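Week 4 notes: what happens after the plea

Hi all. These are my notes from Monday, typed up and tidied a bit, with the things I ran out of time for added at the end. If you missed class, read these along with chapter six of the reader and then do the short write-up on the last part of this handout. It's due before we meet again, at the start of class, on paper please.

A quick reminder of where we were. Last week we followed a case from arrest to first appearance, and we stopped at bail. I told you most criminal cases never get to a trial, and a couple of you looked like you didn't believe me. It's true! The great bulk of them end in a plea, so if you only learn how trials work you'll miss most of what a courthouse does all day.

So, the plea hearing. It's short, often shorter than the wait in the hallway. The judge has to be satisfied that the person is pleading knowingly and voluntarily, and the way judges do this is by asking a long string of questions out loud, on the record. Do you understand the charge? Do you understand the maximum penalty? Has anyone threatened you or promised you anything outside the agreement? Have you had enough time with your lawyer? This back-and-forth is called the colloquy, and you'll want to know that word for the midterm.

Then there's the factual basis. The judge needs something that shows a crime was committed and that this person did it. Sometimes the prosecutor reads a summary, sometimes the defendant says it in their own words, and sometimes both sides just agree to rely on the police report. I find the own-words version the hardest to sit through — people minimize, the judge pushes, the lawyer whispers, and now and then the whole plea falls apart right there.

Our practice case for the rest of the unit is State v. Bowen, file number 3024. You all have the packet. Bowen is charged with burglary of a storage building on the Brotthorpe road and with theft of tools belonging to a contractor called Norska. The offer is this: plead to the theft, the burglary count goes away, and the prosecutor recommends probation with restitution of $965. Please read the offer letter twice. Driss Ragab spotted in class that it says "recommend" and never says the judge has agreed to anything, and that one word is going to matter a lot.

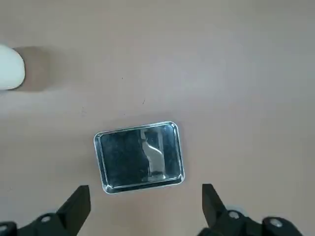

Department of Criminal Justice and Legal Studies

Now for the three kinds of plea, which I went through too fast. A guilty plea admits the charge. A no contest plea doesn't admit it but lets the court treat you as convicted, and in many places it can't be used against you later in a civil suit (this is why you see it after car crashes). An Alford plea is the odd one. The defendant says I didn't do it, but I accept that the state has enough to convict me, and I'd like the deal anyway. Some states don't allow it, and plenty of judges who could accept one won't.

Radwa Ashour asked whether an Alford plea is just lying in a nicer suit. Good question, and I gave a mushy answer, so let me try again. The court isn't asking for a confession. It's asking whether the choice is a sensible one given the evidence. You can dislike that, and I kind of do, but it's a different thing from a false statement under oath.

On to sentencing. Between the plea and the sentence there's usually a gap of some weeks, and in that gap a probation officer writes the presentence report. It covers prior record, family, work, health, money, and the effect on the victim. Both lawyers get to see it and object to mistakes. Please don't skip this part in your reading. A wrong line in that report can follow a person for years.

In the Bowen packet the report says he earns $400 a week at Fladex and pays $300 a month in child support. Adel Radwan wanted to know if the judge has to care about that when setting restitution. It depends on the state. In ours, for class purposes, the amount is set by the loss, and the payment schedule is set by what the person can pay. Keep those two steps apart in your write-up.

For the write-up: one page, no more. Tell me whether Bowen should take the offer, and what you'd want to know from the prosecutor before you advised him. Use the words colloquy and factual basis correctly at least once each. I'm not grading on which side you pick.

Védís Thygesen is running the mock plea hearing next time and still needs a judge and a court clerk, so grab her before class if you want either part. Wael Abdel Hamid has already claimed defense counsel. Bring the packet, all of it, including the stapled pages at the back that everyone left on the desks.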